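Open Day Safety Walk-Through, Kerthorpe Workshop
Two-arm fastening demonstration, Jovow cell
Checklist and comments, September

Thank you to everyone at Jundetti who let me wander about with a clipboard while you were busy setting up. I've marked each item and added my comments as I went, and I'm afraid some of them run on a bit.
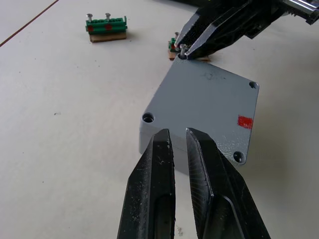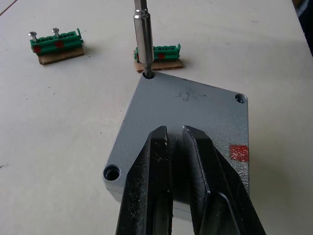 1. Visitor line taped on floor, 90 cm from table edge: OK. Please go over the corner by the door again, where the tape is already lifting.

2. Emergency stop reachable from both sides: OK. I pressed each one myself, with permission, and both arms stopped right away. Lovely.

3. Arm speed held to demonstration setting: OK. The Saraç controller was showing 80, and I'd be much happier if it stayed there all day, even when the children start asking for it to go faster (they will!).

4. Spare screws kept in a lidded tray: NOT YET. Little hands love anything shiny, so please find a lid before the doors open at 10.

5. Cables clear of walkway: OK, now that the extension lead has been moved behind the cabinet.

6. Operator at the table whenever arms are powered: OK. The rota has 3 names on it, though the lunch hour looks thin to me.

7. Room limit posted: NEEDS CHANGE. The sign says 200, and I believe that's the figure for the whole building. Ask the front desk for the right one.

8. Safety glasses for anyone inside the line: OK, plenty in the box, a few scratched pairs to throw out.

I'll come by again at 9:30 to look at items 4 and 7.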